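I'd been after a bimanual learning kit for ages, and in November our little lab in Genomthorpe finally got the Burnel one. It's two arms, two grippers, a small walled table and a copy of the training code that goes with the Bustside method. I've had enough time with it now to have opinions!

The method first, as it's the reason most people will buy this. You guide the arms through a task by hand, over and over, and the policy learns from those runs. The clever bit is that Bustside learns both arms as one thing, so the left one is always taking account of what the right one is up to. We'd been using two separate policies before that (don't ask) and they fought like cats.

My colleague Jaanus Rimkutė picked phone handling as our test, mostly to be mean. A phone is slippery and stiff, and if the two grippers disagree even slightly you feel it straight away. We recorded 213 demonstrations over a couple of weeks, which is a lot of standing up, then trained for 3000 steps and let it loose.
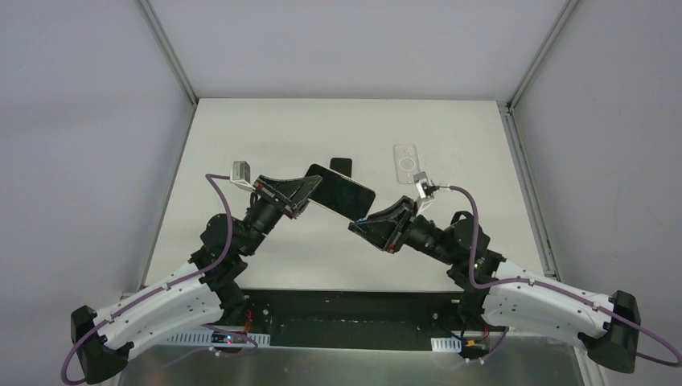 Out of 200 trials with the joint policy we got 164 clean handovers. With our old separate policies, same demonstrations, it was 97. I was expecting a bump but nothing like that. Most of the failures came from the receiving arm closing a touch early – I suspect our demos are to blame there, as I'm impatient and it's learned to be impatient too.

Now the grumbles. The manual is thin, and the calibration chapter seems to have been written for some other table altogether. Training crashed twice before I found the setting for memory use, buried in a file called "extras". And I do wish the cables were easier to tidy, I spent most of one Monday on ours.

I've not tried it on anything soft yet. The Tamošiūnaitė group say cloth needs far more demonstrations, and I can believe it. For stiff objects, though, I'd buy it again. Four stars, and I'll add the fifth if they ever rewrite that calibration chapter.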